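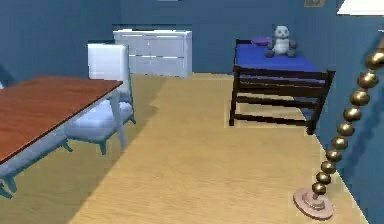
Setting up a room for the floor machine

Every room type at Clestdale has a model on the office computer, and the machine's route is tried there first. Learn to read the model and you will save yourself a lot of walking. These notes are for room staff on both shifts. They replace the sheet that was taped inside the linen closet.

Start with the open floor. In the blue room with the single bed, the clear run goes up the middle between the table and the bed, all the way to the white dresser on the back wall. Keep the real room the same. Suitcases, laundry bags and your own cart go in the hallway before you press start.

Beds

The machine goes under any bed with open space below the side rails. The dark wood bed in the model is that kind. Pull the sheet up and tuck it so nothing hangs below the mattress. A loose corner of a blanket will wrap around the side brush, and then you are on your knees with scissors.

Put stuffed animals and spare pillows up on the mattress, the way the panda is sitting. Anything left on the floor gets pushed into a corner or dragged down the hall. Check under the bed for socks with the long-handled duster first. Reaching in with your arm is how Deolinda Rebelo hurt her shoulder last winter, and we bought the dusters after that.

Chairs and tables

Chairs with legs that angle outward are the worst for getting stuck. The machine measures the gap at its own height, and the gap is narrower at the floor. Either slide the chair well in under the table or lift it out to the open side. Halfway is no good.

Do not put chairs upside down on the wooden tables. The old practice came from the dining room, where the tops are laminate and can take it. Ours scratch. If you have to get a chair off the floor, set it on a folded towel.

Floor lamps

A round flat base looks like a doorsill to the machine and it will try to climb it. In the rooms with the gold beaded lamp, lay the cord along the wall and fix it with two of the clear clips from the Kikix box. Then draw a no-go circle on the tablet, a hand's width bigger than the base. Save it under the room number. If you save it under the room type, it changes for all 44 rooms, and we have done that twice now.

Dust the lamp by hand. Start at the top bead and go down with a dry microfiber cloth. Polish is not needed and leaves a film that shows in the afternoon.

Shadows and dark patches

The model has a dark band of shadow across the floor on the table side. Real rooms get the same thing when the blinds are half open. The older machine, the Mestus, sometimes reads a hard shadow as a drop and turns back, so you get a clean half and a dusty half. Open the blinds all the way or close them all the way. The newer one doesn't care.

Light wood floors

Use the damp pad on its lowest setting. Wring it until it stops dripping, then wring it again. Set the pad dry for the first pass if there is sand by the door. Wet sand makes fine scratches along the boards and they don't come out.

For scuffs the machine leaves behind, a clean tennis ball on the end of a broom handle works well. Salvador Barros cuts an X in the ball and pushes the handle in. For sticky spots, warm water and a plastic scraper, nothing stronger.

Edges

The machine misses a strip along the baseboards and the front of any dresser that sits straight on the floor. Do these by hand once a week, Saturday if your floor has late checkouts. A dry paintbrush gets the dust out of the seams between the drawer fronts faster than a cloth does.

When you change a room around

If you move a bed or swap a dresser, tell Fung-ping Fung in the office before the next run. She moves the piece in the model and tries the route again. It takes her a few minutes. Running the old route in a changed room takes longer than that to sort out, and the machine leaves rubber marks where it was pushing against something.

Write down what you moved and which wall it is on now. "Moved the bed a bit" is hard to work from. "Bed now under the window, headboard on the left wall" is enough.

Emptying and care

Empty the bin after every second room, more often in summer. Hair comes off the roller with a seam ripper – run it along the groove and pull the hair away in one piece. Wash the filters on the 1000 series in cold water and leave them to dry overnight. The gray ones are not washable. Tap them out over a trash bag.

The spare rollers are on the Cardoso shelf, part 3016. Put the empty wrapper in the tray so it gets reordered.

What the change means for your shift

Vacuuming used to be the longest job in the room and now it mostly isn't ours. The time has gone to beds, bathrooms and checking. Some of us like that and some don't. Bogumił Jakubowski says he misses the vacuum as the one part of the day when he didn't have to think, and his back is better all the same.

There are more small decisions than before. You look at a room and work out what will catch before you start the run, and that is a skill that should be on your training record. Ask Adelino Cunha to add it if it isn't. Reading the tablet is paid time, including the ten minutes at the start of the shift.

You can still stop the machine and do a room by hand whenever you think it is quicker. Press the pause button on the top, not the tablet, or it will go off to the dock with a full bin.

Dock area: keep the mat dry and don't hang aprons over the charger.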